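Cosorberg Two-Arm Workcell
Operator Guide, issued May 2, 2019
Section 7: Recording examples for the disposal task

7.1 Purpose

This section sets out how an operator records examples in which the robot puts a light package into a small open bin. The examples are used to train the Sostlow policy. They are to be recorded by trained operators only.

7.2 Preparing the table

1. Clear the tabletop of all items except the bin and the package.
2. Stand the bin near the back of the table and open the lid.
3. Fix the base of the bin to the table with masking tape.
4. Raise both hands above the table with the fingers open, and check that the bin opening can be seen in the head view.

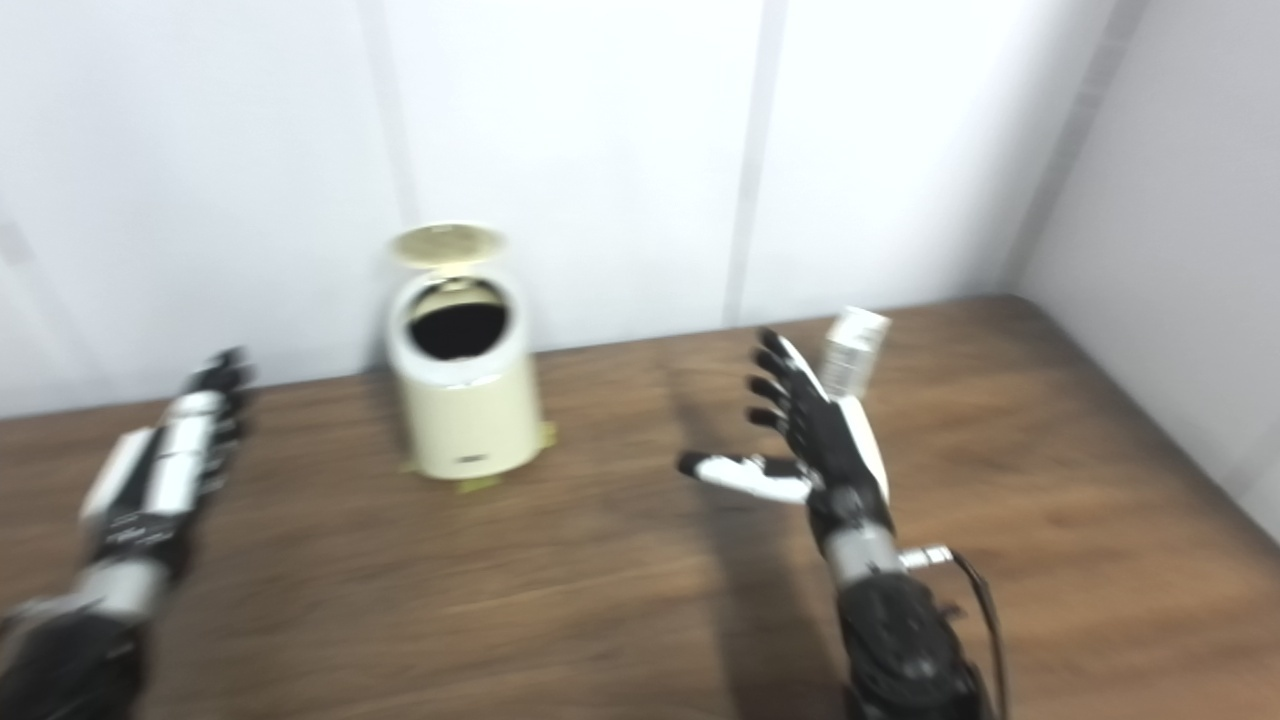
Jitavon would add that the bin should be checked again after every break, as a small shift at the base is easily missed and spoils every example recorded after it.

CAUTION: Keep clear of both arms while the drives are on. Check that the cables at the wrists can move freely before each session.

7.3 Starting an example

5. Place the package on the table within reach of the right hand. Vary its position and angle between examples.
6. Select "Disposal" from the task list and press Record.
7. Wait for the tone, then begin to move. Do not use the first example of a session for training.

NOTE: The left hand takes no part in the grasp. It may be moved as the operator finds comfortable, provided that it does not hide the bin from the head camera.

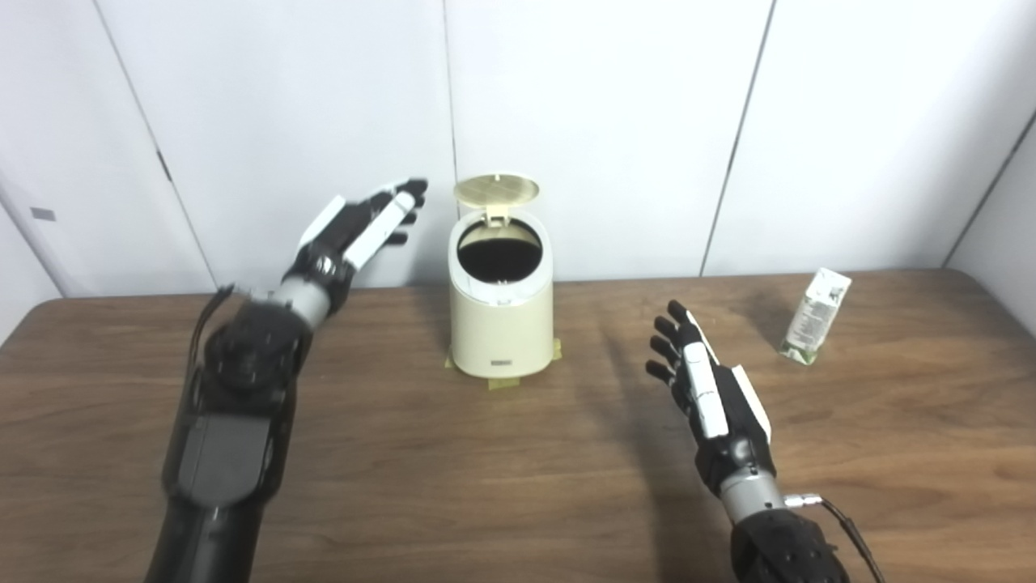
Figure 7-2. Bin with lid open, carton to the right, both hands raised.

7.4 Grasp and release

8. Close the right hand on the package slowly. Stop when the grip is firm, and do not crush the package.
9. Lift the package clear of the table and carry it to the bin at an even speed.
10. Lower one end of the package into the opening before the fingers are released.

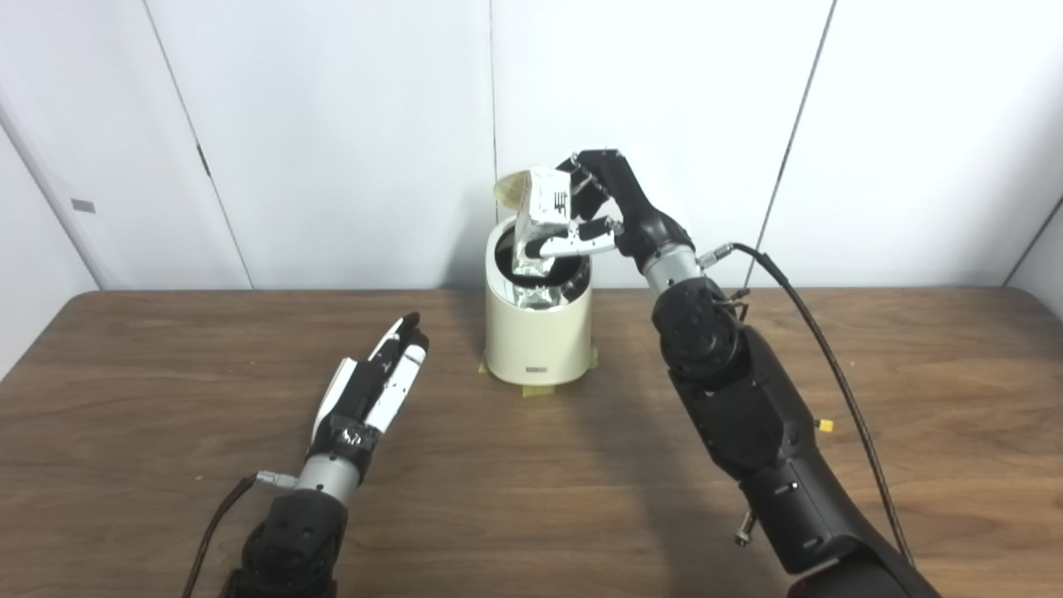
11. Open the hand fully, withdraw it upwards and press Stop.
12. Mark the example as Good, Poor or Failed. Failed examples are kept and must not be deleted.

An example should not run beyond 40 seconds. If it does, mark it as Poor and begin again.

7.5 Size of the set

A complete set for one package type holds 750 examples marked Good. The Stamatopoulos set, supplied with the software, holds 2,067 examples, of which 1,693 are marked Good. It may be used for comparison but must not be merged with locally recorded sets.

For the transfer of finished sets, see Section 8.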